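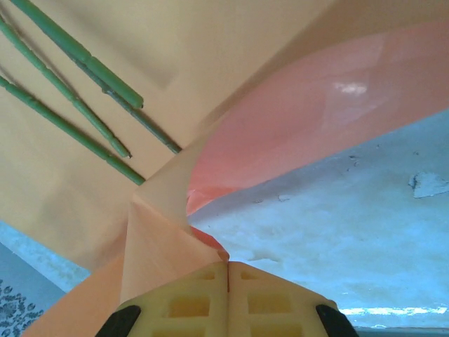 Closed fingers when demonstrating a paper fold

Our trainees guide the arm by hand to wrap stems in orange paper. Should the gripper be closed before it reaches the folded edge? Recorded demonstrations differ between operators.
Bo-ram Kong, Teltness

2 answers

Please agree on one approach and re-record. At Nolden we discarded 111 mixed demonstrations in November – a regrettable cost.
Ruairí Madigan

Closed, if pushing. We use remote control and it is fine either way.
Ro-un Byun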